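The Last Dish Towel in Linham
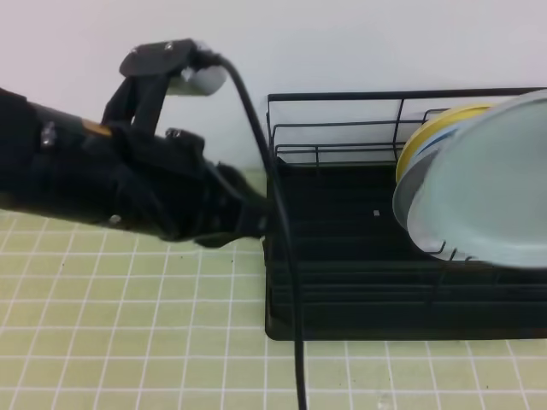
My grandmother owned 18 dish towels and trusted four of them. The rest were for company, and company never dried anything. When she died my aunts fought over the good four with a bitterness they had not spent on the house.

I thought of them in April, at the Skokow household sale in Linham, where a box of linen towels went for 351 dollars. The woman who bought it, Gülizar Duman, restores old textiles and has strong feelings about terry cloth. "It moves the water to a new place," she told me. "Then it smells."

She washes new linen five times before she lets it near a glass, and never with fabric softener, a product she speaks of the way other people speak of a cousin in jail. I went home and looked at my own drawer. It held a souvenir map of somewhere I had never been and a towel with a burn in the shape of a burner.

I bought two from her at a price my wife still believes was for both. They dry a wine glass beautifully. We mostly drink out of mugs.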